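장식장 속 도자기와 돌 공예품, 집에서 손질하는 법

2021.03.07 | 글 살림도구 편집부
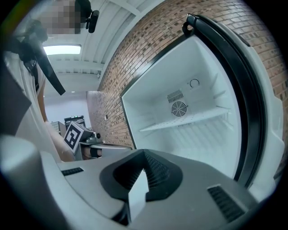 향병 뚜껑이 굳어 안 빠질 때 뜨거운 물에 담갔다가 유약에 금이 갔다는 독자 의견이 지난달 글에 달렸다. 미지근한 물이면 괜찮은지, 뚜껑만 따로 데우는 방법은 없는지도 함께 물었다.

병째 담그는 것은 권하지 않는다. 뚜껑과 목이 만나는 자리에만 미지근한 물을 적신 면봉을 대고 10분쯤 둔 뒤 좌우로 조금씩 돌려 본다. 안 움직이면 하루 두고 다시 한다. 집게나 펜치는 쓰지 않는다. 뚜껑 아래 코르크가 삭은 경우에는 힘을 주는 순간 숟가락대가 부러지기도 한다.

먼지 털기
마른 붓이 기본이다. 화장용 붓 가운데 털이 길고 부드러운 것을 새로 사서 이 용도로만 쓴다. 붓의 금속 테에는 종이테이프를 한 바퀴 감는다. 투각이나 깊은 조각이 있는 면은 위에서 아래로 쓸고, 굽 안쪽은 맨 나중에 한다. 극세사 천은 튀어나온 부분에 걸리므로 매끈한 면에만 쓴다.

물로 닦아도 되는 것
옥, 마노, 수정처럼 단단한 돌은 중성세제를 한 방울 푼 미지근한 물로 닦을 수 있다. 금이 있거나 수리한 자국이 있으면 물을 대지 않는다. 싱크대 바닥에는 수건을 두 겹 깔고 수도꼭지는 옆으로 돌려 둔다. 호박, 산호, 상아, 칠기는 마른 천으로만 닦는다. 유리 안쪽에 그림을 그린 병은 속에 물이 들어가면 안 된다.

광택이 죽었을 때
오래된 물건의 표면을 새것처럼 되돌리려고 하지 않는 편이 낫다. 치약과 베이킹소다는 둘 다 연마제다. 값이 나가지 않는 현대 돌 공예품이라면 800번 물사포로 시작하는 사람도 있지만, 모서리가 금방 무뎌지고 한번 깎인 선은 돌아오지 않는다. Kuo 공방에서 파는 무색 왁스를 쌀알만큼 덜어 면 헝겊으로 얇게 펴 바르는 정도가 적당하다. 다공질 돌에는 얼룩이 남으니 바닥 쪽에 먼저 발라 보고 하룻밤 둔다.

받침과 자리
나무 받침이 헐거우면 굽이 닿는 곳에 얇은 펠트를 덧댄다. 양면테이프는 몇 년 지나면 끈적임이 굽에 옮는다. 장식장 온도는 22도 안팎보다 변동 폭이 더 중요하다. 할로겐 조명은 LED로 바꾸고, 창가 쪽 칸에는 칠기와 상아를 두지 않는다. 건조한 계절에는 칸마다 물컵을 하나씩 넣어 두되 작품과 한 뼘 이상 띄운다.

옮길 때
뚜껑은 따로 싼다. 무산성 종이로 먼저 감고 그 위에 뽁뽁이를 두른다. 뽁뽁이의 볼록한 면이 바깥으로 가야 표면에 동그란 자국이 남지 않는다. 상자에는 품목과 위아래 방향을 적는다.

이 사이트는 이용 편의를 위해 쿠키를 사용합니다. 계속 이용하시면 쿠키 사용에 동의하는 것으로 봅니다. [동의] [설정 변경]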